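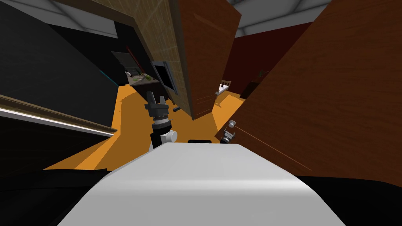

Search posts Search

Sim night at the shared shop again! Preder (my two-armed build, for the new people) has a whole apartment to get around in now and the gaps between the furniture are TIGHT.

Wednesday's job was the left arm. I keep it up with the gripper open while the base moves, and I dropped the speed limit by 12 percent - way less wobble in the logs.

More than 4,000 steps before the run crashed. My record was 100, so yes, I yelled. Sorry Oriana!!

Telma thinks the camera pitch is wrong in my config file. She's probably right, I typed it in at midnight (the floor should not look like a ski slope).

Next up is the right arm, then real motors in November if the Gelleck drivers ship. Anybody got 5 spare connectors?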